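Category: About Us / Our Story

About Gerer Blocks

Gerer is a small company which lends and repairs children's building blocks. We work from two rooms in Grutholm, behind the old post office, and we send blocks to nurseries, primary schools, libraries and waiting rooms. We started with one shelf of used blocks and one good brush. Today we have 3,861 blocks in the collection, and most of them are out of the house on any normal day.

How it began

Before Gerer, two of us worked in a nursery. Every summer the nursery threw away one or two boxes of blocks. They were not broken. They were only scratched, or the color was tired on the edges, and new ones were ordered from the catalog. We asked if we could take the old ones home, and the answer was yes. In August of that first year we cleaned 666 blocks at a kitchen table, and we gave them back to three nurseries who did not have money for new ones. After this the telephone did not stop for some weeks, and we understood that it must become a real work.

What we do

A school chooses a set and keeps it for one term or for the full year. The small set is called Montoya and it is made for a table with four children. The large set is called Grukness and it is for the floor. Both sets come with a basket, and the basket also comes back to us, please. We say this with a smile, but baskets are the thing we lose most.

When a set returns, we do always the same work. We empty everything on a table, we sort by color, and we look at each block from all sides. Then we wipe it with a damp cloth and leave it in the air until the next morning. We do not use the dishwasher, and we ask our schools also not to use it. Corners are checked by hand, with the thumb. If the thumb finds something sharp or rough, the block goes to the repair drawer.

Our opinion about worn paint

Sometimes a parent writes to us that a block looks old. We are happy to answer these letters. A block which was in the hands of many children has marks, and we do not hide them. We paint again only when a mark is bigger than a fingernail or when the paint lifts. Small scuffs can stay. In our experience the children choose the worn blocks as often as the new ones, and some ask for "the one with the dot".

We keep to simple colors. Red, blue and green are in every Montoya set, and yellow can be added if you ask. With few colors the tidying is easier for small children, who can put all the green ones in the basket first and then continue with the next color. Many teachers told us that this is the best part of the day, and we believe them, mostly.

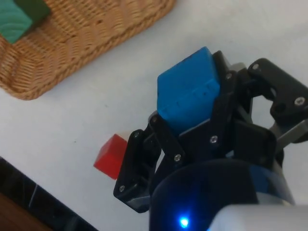 A blue block with scuffs along its edge, a small red one on the table and a green one already in the wicker basket.

Where we are now

We are 7 people, all part-time. Last year we sent out 2,000 parcels, including the returns of single blocks that were found later under a sofa or in a coat pocket. If you find one of ours, you can send it without a letter. We will know where it belongs.

Visitors are welcome in the workroom in the mornings. Please write first, for the room is narrow and there is often a full set lying on the floor. We do not sell new blocks, but we take old ones, also in small quantity.

Page last updated: 26/09/2018

Comments (4)

nurserymum: We had the Montoya set last year and the basket survived, you will be glad to hear. Can we get the same one again or is it by chance?

Gerer team: Thank you! Write us the number that is on the label under the basket and we will try to reserve it.

tallpine: Do you take blocks with letters on them? I have a shoebox full but the Q is missing.

backrow_teacher: The tip about one color at a time works very well with my group. Green goes first, always, they insist on it.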